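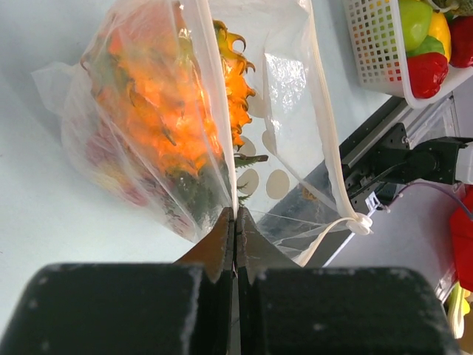 Attachment 1. Wrist view, film of the produce bag pinched between the jaw tips.

Ticket: Held bag logged as EMPTY_CLOSE during remote demonstration
Product: Cleltard teleoperation recorder, leader/follower setup
Site: Sterthorpe, produce cell
Opened by: Sterthorpe cell operations
Assigned to: Drilinport support
Priority: Normal
Status: Resolved, one item open

Problem description

We record demonstrations for a bag handling task. The operator moves the leader arm by hand and the follower arm copies it. The task is to take hold of a clear bag with fruit in it, lift it off the table, move it sideways and set it down.

When the jaws close on fruit, a pepper or the rim of a basket, the recorder logs GRASP. When they close on bag film alone, it often logs EMPTY_CLOSE, even though the bag is held and lifts with the arm. The episode is then marked failed and left out of the export.

Current set: 1,883 episodes. Marked EMPTY_CLOSE: 136. We went through the wrist video for all 136. The bag is in the jaws in every one of them at the time the label is written.

Expected: label GRASP, episode kept.
Observed: label EMPTY_CLOSE, episode dropped.

Steps to reproduce
1. Start the recorder in remote mode with auto-label on.
2. Put a bagged item on the table with some loose film toward the gripper.
3. Close the jaw tips on a single fold of film.
4. Lift.
5. Stop the episode and read the label in the summary.

Fails often but not every time. A thicker gather of film fails less.

Tuesday

08:50 Support
Please send the label section of the recorder config, the gripper channel from one bad episode and one good episode, and the zero value from the last jaw calibration. Also state whether the same operator recorded both.

09:35 Sterthorpe
Sent. Same operator, same leader arm, same session. Label section is at defaults. The calibration record shows a zero taken with the jaws closed on nothing, before the session started.

10:20 Support
In the bad episode the measured opening goes to the zero band and stays there until release. In the good episode it stops clear of the band. Auto-label looks only at the opening. If the jaws reach the zero band after a close command, the episode is labeled EMPTY_CLOSE. Film is thin enough to fall inside the band.

Motor current is recorded but the default label rule does not read it. Can you confirm the current channel is switched on in your setup?

10:40 Sterthorpe
It is on. We plotted it. There is no clear difference between closing on film and closing on nothing. Both ramp up to the limit and stay flat.

11:05 Support
Expected with this rule out of the way: once the tips press on each other through the film, the current looks the same as tip on tip. Current alone will not separate the two cases. Please do two checks.

a) Narrow the zero band to the smallest value the config accepts and repeat the test on one fold of film.
b) Close on nothing several times and report the spread of the measured opening.

13:15 Sterthorpe
a) Better, still fails on a single fold.
b) Spread on an empty close is wider than the narrowed band. With the narrow setting we now get GRASP on some closes that have nothing in them. That is worse for us than the first problem, so the band has been put back to default.

13:40 Support
Agreed, leave it at default. The opening reading is not fine enough for film on this jaw. Proposed change: turn off auto-label for the bag task and have the operator mark the result with the foot switch. The recorder accepts an outside label event. It has to arrive before the episode is stopped or it is ignored.

Config changes:
auto_label: off
label_source: switch
label_timeout: 100 (frames, counted from the jaw close command)

14:25 Sterthorpe
Applied and restarted. First attempts came back as UNLABELED. Operator pressed the switch after the lift, past the timeout.

14:35 Support
Set label_timeout to 200. The operator can then lift first and mark after the bag is clear of the table. Marking before the lift is not advised for this task, as a bag can slide out of the tips once its weight is on them.

15:10 Sterthorpe
With 200 the label is stored each time. Tested on a single fold, on a gathered fold, and on an empty close marked as a miss. All three are correct in the summary.

Second question. Some operators let the leader handle relax after the bag is up. The follower opens slightly and the film creeps. Is there a hold setting?

15:30 Support
Yes. grip_hold: on keeps the last close command until the handle opens past the release point. Note that the recorded action is then the held command, and the raw handle position goes to a separate channel. If your training code reads the raw handle channel, change it to read the command channel, or the policy will learn the relaxed grip.

15:55 Sterthorpe
Our loader was reading the raw channel. Changed. Older episodes have no command channel, so the loader falls back to raw for those.

Recovering the dropped episodes

The 136 episodes were not deleted. The export filter skips them by label. To bring them back:
1. Copy the session folder. Do not edit labels in the original.
2. Open the copy in the Palaniappan review tool and filter on EMPTY_CLOSE.
3. Play each one through to release. Set GRASP if the bag is still held at set-down. Set DROP if it comes out earlier.
4. Save and run the export again with rebuild_index: on. Without the rebuild the old index is used and the count does not change.

Sterthorpe reports the review is done and the rebuilt export includes the relabeled episodes.

Resolution
Opening-based auto-label is not suitable for thin film. Use the foot switch label for bag tasks. Auto-label stays on for loose produce and baskets at this site.

Open item
The recorder gives no warning when a label event arrives after the timeout. Passed to Cleltard recorder development as a change request. Ticket stays linked until a release is named.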